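2023-06-13

Donut day again at Clistby, and I have come home smelling faintly of glaze for the second time this month.

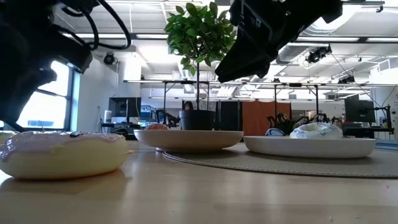
The target is 2,000 episodes before the model gets to learn anything, and as of this afternoon we stand at 796. I did the sum on the tram, then did it again in the hope of a kinder answer. Riet says I should think in sessions of 50 and leave the big number alone. Riet has never had to steer two arms towards a pastry after lunch.

Two good hours in the morning. Pick up, carry, lower into the bowl, let go, reset, again. Then I got cocky and started coming in fast from the left, and Bendik, who was labelling, put his head round the partition to ask if I was trying to teach it to donate or to mug. Seventeen episodes binned. He's right, blast him. If I snatch, it'll snatch, and somewhere down the track a Grotport visitor will be standing there in a good shirt watching it snatch.

The instructions from Wikström want "natural variation in approach". My natural variation is that I'm tidy until ten and slovenly by three. I wrote this in the notes column and Folke took it out.

Argued with Sølve over whether a fumble you recover from is a good example or a bad one. I say good, it ought to see someone make a mess and fix it. He says keep them but tag them, and he's the one who has to train the thing, so we're tagging them. It means another colour in the spreadsheet. I chose mauve out of spite.

Also discovered that I now move my own hands like the grippers. Reached for the milk at home tonight, paused above it, lined up, descended. My better half watched the whole performance and asked whether that one would count.

Tomorrow the placement changes, bowls swapped over, same task. Must ask Alvar about the sticky left trigger before I start, and bring my own lunch. I can't face anything round.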